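Bodimlow Residents' Association
Minutes of the January meeting

The meeting opened at 7:04 p.m. in the upstairs room. The downstairs room had been double-booked with a choir, which could be heard throughout and was generally felt to be better organized.

Minutes of the last meeting
Approved, after "parking" was corrected to "barking" in the paragraph on the east courtyard. Two residents said the original version had made more sense to them.

Matters arising
The courtyard gate still does not close. Pretero has sent a second quote, this one for $491, covering a new hinge and "associated gate matters." The secretary has written to ask what those are. The first quote was $400 and had no associated matters in it. It was agreed to ask for the first quote back.

The lost umbrella is no longer lost. Its owner denies it was ever theirs.
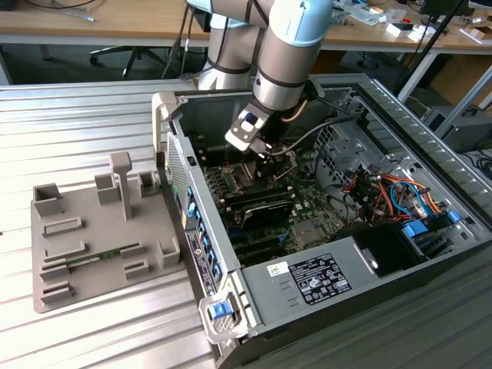
The secretary then raised the noise from the Carvalho Street bakery, where deliveries now start at 4:30 a.m. Opinion was divided between those who would like to sleep and those who have tried the rolls. A letter will be sent. Its tone was discussed for longer than the deliveries take, and "disappointed" was chosen over "dismayed" on a show of hands.

Garden plots
There are 21 names on the waiting list and no free plots. One plot has grown only a folding chair since last spring. The holder, who was present, said the chair was temporary. A motion to define "cultivation" was put forward, amended to include herbs in pots, amended again to leave out chairs, and carried. The holder abstained.

The compost bin is full. Residents are reminded that it is for compost. A pizza box is arguable, a bath mat is less so.

Newsletter
The winter issue went out with last year's cover and the fall crossword answers. Of the 130 copies printed, most have been delivered, and the rest are in the stairwell for anyone who wants a second one. Nement, the printer, has offered a discount on the next run if we send the pages in the right order. The editor accepted this with good grace and asked that the good grace be minuted.

There was a request for more recipes and a request for fewer recipes. Both came from the third floor.
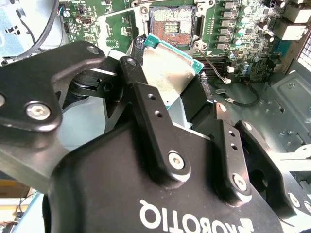 Summer picnic
It was noted that January is early to be arguing about potato salad. The argument was held anyway. There will be two potato salads, on separate tables, with labels. Rain plans were put off to the next meeting, as they were last year, when it rained.

Any other business
A resident asked whether the hallway light is meant to flicker. It is not.

A resident asked whether meetings could be shorter. This was talked over at some length and held over to February.

Actions
Secretary to write to Pretero and to the bakery, taking care with the envelopes.
Editor to find the winter crossword answers.
Chair to look at the hallway light.
Everyone to stop propping the gate open with the recycling bin.

The meeting closed at 9:10 p.m. The choir had finished at 8:30.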